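Plornham Reuse Library
Progress report to the Omeck Fund, second period

1. Summary

The lending side of the library is now open to all residents of Plornham. We have 148 registered members and the catalog is complete for everything on the ground floor. Repair evenings started in May, one month behind the plan. Spending is within the grant. The main problem in this period was storage, and we describe it under section 4.

2. Lending

Members can borrow up to three items at a time for two weeks. Power tools and carpet cleaners go out most, followed by folding tables and sewing machines. Camping gear was slow until the weather changed and then every tent was booked.

Late returns were higher than we wanted in the first weeks. We now send a text message the day before an item is due, and this has helped. We do not charge late fees and do not plan to. Members who keep an item more than a month lose borrowing rights until it comes back.

The booking software is Wiromura, on the basic plan. It does what we need, but it can't handle items made up of several parts, such as a drill with its charger and case. For now the parts are written on a card tied to the item and checked by hand at the desk.

3. Small appliances

Small appliances were added to the catalog in this period, as agreed at the last review. The category covers kitchen items, irons, fans and hair dryers. Each one gets a visual check and an electrical test before it goes on the shelf, and the test date is written on a sticker near the plug. Anything that fails goes to the repair evening or to the recycling center.

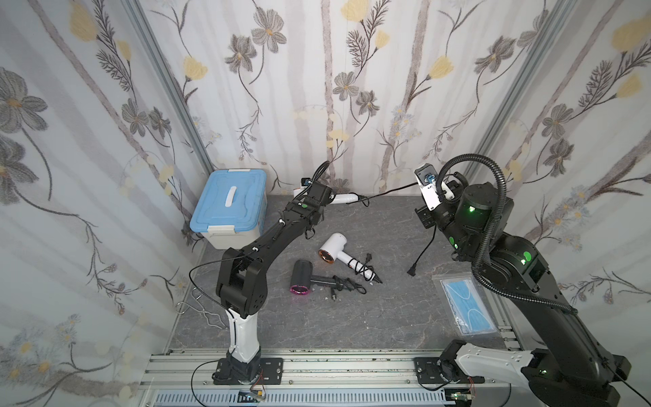
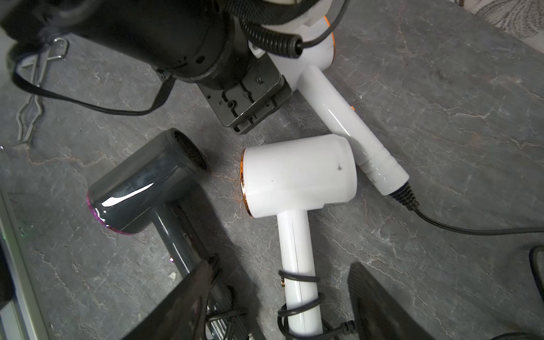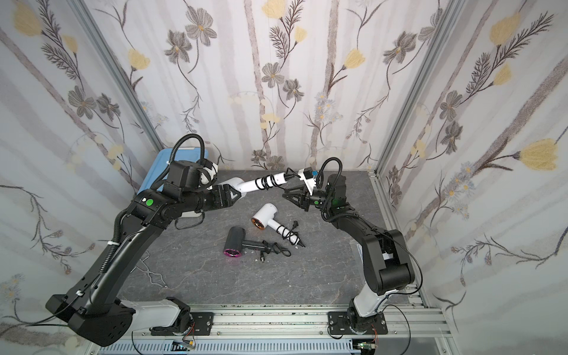 4. Storage and premises

The back room flooded slightly in the spring after a gutter came loose. No stock was lost, but we had to move the shelving out for 9 days and close lending on two of them. The landlord has replaced the gutter and repainted the wall.

We are also short of space for large items. The lease on the unit next door, formerly the Rungrueang grocery, is available from the fall. We have asked for terms and will send them to the Fund before making any decision.

5. Repair evenings

Sessions run twice a month from 6 p.m. Lamps, toasters and bicycles are the usual items. We had hoped to offer clothing repair as well, but the person who was going to lead it moved away. We are looking for a replacement.

6. Money

The period's spending came to roughly $3000, mostly rent, insurance and test equipment. The insurance premium went up when appliances were added. We covered this from the publicity line, which was underspent - the local paper ran our notices for free.

7. Next period

- Reach the target of 100 active borrowers. Many registered members have not yet taken anything out.
- Move the paper parts cards into the catalog.
- Find a clothing repair lead.
- Agree on terms for the unit next door, or drop the idea and rent outside storage.

The full accounts and the updated item list are attached separately.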